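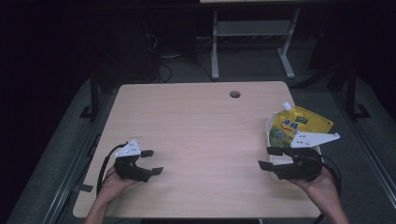 Duvine dark and flat library, README

Last edit 30 October 2019. Still a draft, fix as you find things.

Master calibration frames for the cooled mono camera on the Hosport refractor. Darks, flats, bias. No lights in here, those live on the other drive.

Whats inside

darks/ - 28 masters, sorted by exposure then by sensor temp
flats/ - 26 masters, one per filter per session
bias/ - one master, stacked from 200 subs
old/ - everything shot before May, when the camera went back for the sensor window. Don't use with new lights.

All files are 32-bit FITS. Stacked in Loreo with sigma clipping, default settings. Raw subs deleted except for the bias set. Sorry, ran out of disk.

Naming

type_exposure_temp_gain_bin. Flats get the filter on the end. If the temp is missing assume -10 C and check the header.

How to use

Match gain and offset first, then temp. Exposure can be scaled if you subtract bias, but expect leftover amp glow in the lower right corner. Long Ha subs are worst for this, use a true match.

Flats only work if the camera has not been rotated. Check the angle in the header against your lights. Half a degree is fine, more than that and the dust rings turn into donuts and craters.

Known problems

Blue flats from the Asadi trip are overexposed, peak is past the linear range. Keep them out of anything you care about.
OIII flats have a gradient left to right. Light leak at the focuser I think.
Two darks have the wrong temp in the header, filename is right. List is in notes.txt.
The 300 s darks are stacked from 25 subs each, a bit noisy. More when it's cloudy, so soon.
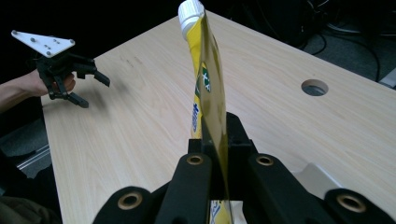 Mojtaba Ebrahimi wrote back that the OIII gradient is in his copy of the lights too, so it may be moonlight on the dew shield and no leak at all. He wants the flats reshot with the panel turned halfway thru before anyone takes the focuser apart.

To do

reshoot OIII, panel at both angles
fix the two headers
checksums for darks/
bad pixel map, the old one is from befor the repair

Use it however you like. If you republish a stack made with these, a link back is nice but not required.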